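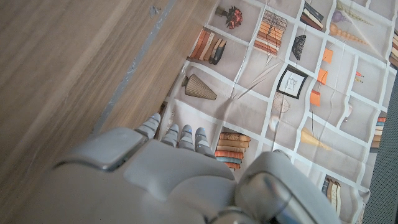 Progress report: equipment budget, Wiren project
21 January 2026

Spending first, as I know that's the page you turn to. The hand line is committed in full. The arm line is fine. The line called "miscellaneous" has been doing the work of three other lines since December and would like a raise.

The big decision this period was the second hand. We had planned on a plain two-finger gripper from Dalby, which is cheap, sturdy and about as expressive as a clothespin. After trying both on cloth, we've asked to move that money toward a second multi-finger hand from Haddadin to match the one we have. Fabric is the whole point of Wiren, and the Dalby unit kept picking up one good pinch and then had no plan for the rest of the sheet. The Haddadin hand costs more and comes with an 11-week lead time, which the sales office described as "short." Maybe it is, in their line of work.

We did look at Pronetti. Their quote was the lowest of the lot until we reached the second page, where the wrist adapter, the cable set and the software seat were waiting for us. With those added, it landed above Haddadin. I have kept the quote in the folder as reading material.

What we're asking you to approve:

Moving 60 percent of the unspent gripper money to the second hand. The rest stays put for spares.

A spares kit of 4 fingers and one thumb. Fingers are what wear out, and waiting for one by mail means paying people to watch a robot not move.

A small yearly amount for cloth. The printed mats are cheap, but they crease, and a mat that has been folded the same way all month starts to fold itself. I never expected to write a replacement schedule for fabric with pictures of books on it – yet it's attached, and it's very thorough.

What we're not asking for: a third arm, a new table, or the vision upgrade from the original proposal. The upgrade can wait until next year's round. The current setup is good enough to show us where we're going wrong, and so far we have not run short of material.

Risks are mostly shipping. If the second hand is late, two-handed folding slips by the same amount, and we'll spend the gap on one-handed smoothing, where there's plenty left to do. The other risk is the service contract, which renews itself unless we say otherwise in writing. I have a draft ready.

We need a yes or no on the transfer before the Haddadin quote expires. Itemized costs are in the attached sheet, tab 3.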